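Filed under: Working Papers / Craft, Skill and Handwork

4. Stitching as needlework

4.1 What the sewing looks like

Surgeons do not, as a rule, enjoy being compared to people who darn socks. Melahat Çınar, who trained as a tailor before she joined the Burnstead study, made the comparison in the first week and has not withdrawn it. Her argument is that a row of stitches in tissue should be read as a tailor reads a hem: by spacing, by the set of each knot, and by how much the cloth has been bothered along the way.

We gave 165 stills to two groups of readers, one surgical and one from the sewing trades. Both were asked to mark where the row began, where it was heading and which parts of the surface had been left alone. The sewing group was faster and a good deal ruder. Their commonest complaint concerned loose ends, which a workroom sweeps up and an operating field apparently tolerates.

Figure 5 was the still that divided them least. Readers in both groups went straight to the three small silver tufts standing in a row, described by the cautious as "knots or clips" and by the tailors as "your knots". Both noted how the blood is heaviest near the row and thins into patches to the right and below, while the tissue on the left stays pale and smooth. The curved piece in the upper jaws was called a needle by most and a wire by a stubborn few. Two loose silver fragments on the left were, inevitably, mentioned by every tailor.

Figure 5. Tissue surface with a row of three knots or clips, a needle tip showing through to the right of the lower tool head.
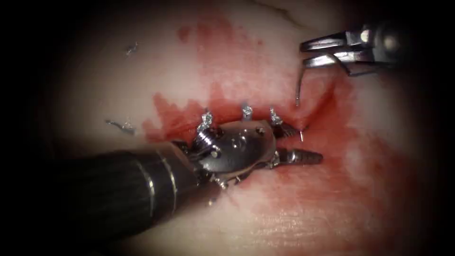
4.2 Where the readers disagreed

Spacing was the sore point. Yolanda Montoya's surgical readers judged it by the tissue; the tailors judged it by eye and wanted a ruler.

Related papers
Tension and Thread: Notes from the Ustberg Workrooms
What Counts as a Tidy Knot?
Arabzadeh Revisited: Handwork and Its Critics
Reading a Hem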